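Against the extended warranty

Every time I buy something with a plug on it, somebody at the till asks whether I'd like to protect it. The word does a lot of work. Nothing is being protected. If I drop the thing on the way to the car it will break exactly as it would have done anyway, and I'll be left holding a leaflet with a phone number.

I started keeping the leaflets in June. I now have 14, and I've read them all, which I suspect puts me ahead of the people who sell them. 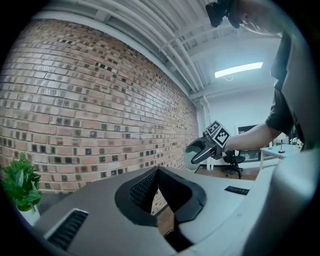
Wear and tear is where most of these plans quietly give up. The Stoltby policy I was offered with a kettle excludes "gradual deterioration", and I'd like to know what other sort a kettle goes in for. The same goes for anything worn on the body. A device strapped to someone's head is going to be tugged at and put down on the wrong side, and a band is the first part I'd expect to go. Look for bands in the small print and you'll find them under "accessories", next to batteries and bags, in the list of things nobody will pay for.

My neighbour Precious Motaung disagrees with me. She bought the Zatix plan with her washing machine, claimed once, and had a man round within the week. I believe her. I also believe people who say they won at the races, and I notice they rarely mention the other Saturdays.

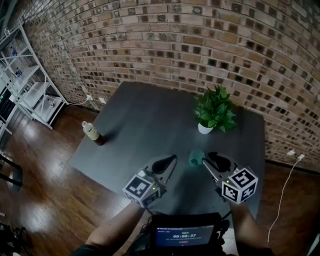
So I asked her what she had paid over the years, for everything. She was good enough to go through her bank statements, and it came to 856 rand for the washing machine and 1,112 for the rest. The repair would have cost her 625. She still thinks it was worth it – she says she slept better – and I can't argue with sleep, though I'd have thought there were cheaper ways to get it.

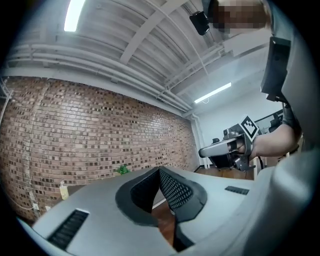
What bothers me more is the timing. You are asked at the counter, card in hand, with a queue behind you, about a contract that runs for years. Dumisani Baloyi, who sold these plans before he took up teaching, told me the staff were marked on how many they signed up and never on how many claims were paid. I can't say every shop works that way. I'd want to see the figures before I believed one didn't.

Put the money in a jar instead. If the kettle dies, buy a kettle.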